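May 8, 2026

Bag and basket day. Meant to start at the small table first thing but spent the morning hunting for the shelf list, which was in the Clullstead folder the whole time (my own fault, I filed it there in a hurry and then told everyone it was lost). Sorry again, Fulvio.

So, the job. We need to settle on what small stuff lives in while it waits for its turn on the table. Socks, cloths, the little towels, all that. Up to now it's been whatever container was nearest, and then half of it ends up on the floor or under someone's elbow. Two candidates left after last time: the green woven basket, and the white mesh laundry bag. The cardboard box is out. I liked the box! But it had gone soft at the corners and I'm tired of taping it.

Basket first. I loaded it with 16 folded cloths in two stacks and carried it over from the shelf, put it down, took them out one by one, put them back. No complaints at all. It sits where you put it and stays open. The handle slot is on the short end, so if you turn the basket with that end toward you, you can tug it closer with one finger, and I found I was doing that without thinking. The walls lean out a little, so the top cloths go in easily and the bottom ones get squeezed. If you overfill it the stacks slump into each other and you've lost your folding. I'd call 16 the limit for the thick ones.

One thing I noticed: thin fabric catches on the weave. Only slightly, and only if you drag it up along the wall. The gray socks from the Widville order did it twice. Lift straight up and it's fine.

Then the bag. I wanted to love the bag, because it weighs nothing and you can see what's in it, more or less, and you can hang it on a hook and forget it. But getting things in and out of it on a tabletop is a two-handed affair. It won't stay open. You hold the mouth with one hand and it closes around the other one, and the far end wanders off across the table while you're at it. Soft things are all right. Anything with corners or cables snags, and then you're peeling mesh off it like a sweater off a toddler. 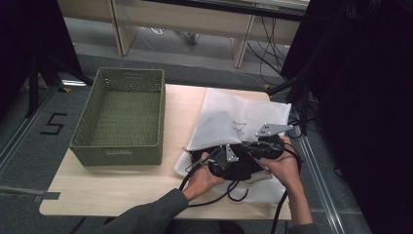
Bag on the right, basket empty on the left. Small table.

I tried rolling the mouth of the bag down, like you would a paper sack, and that was a real improvement – it made a sort of collar and held itself up long enough to drop three cloths in. Then it slowly unrolled. Rolled twice it held longer, but you lose so much depth that you might as well use a bowl. Pinning the edge to the table under something heavy also works, though I felt silly doing it.

Also measured the thing I'd promised to measure, which is whether both fit side by side with room to fold. They do, just, if the basket goes long side along the left edge and the bag gets flattened out. There isn't space left over for a folding patch in the middle, so one has to come off before you start on towels. I'm fine with that. The rounded corners on this table mean you can't push a container right up into them anyway. I tried, and the basket hung over a little.

Timing, for what it's worth: emptying the full basket onto the table and restacking it took me 56 seconds at an easy pace. I didn't time the bag. I started to, then got a cloth wound up inside it and gave up on the stopwatch.

Where I've landed, for now: basket for anything folded, bag for anything that's going to the wash and can arrive as a heap. Fulvio D'Amico thinks we should have two baskets and skip the bag entirely. He may be right, but the bags take no shelf space and the baskets don't nest as well as you'd hope.

Stock number for the basket, so I don't have to look it up again: 2187 on the Shao list. The bag is 3458, same list, second page. If we reorder, ask whether the basket comes a size wider.

Left to do:
– try the bag with the big towels
– trim the loose thread on the blue cloth before it gets worse
– put the shelf list back in its own folder, Idano label, top drawer
– ask Fulvio what happened to the second hook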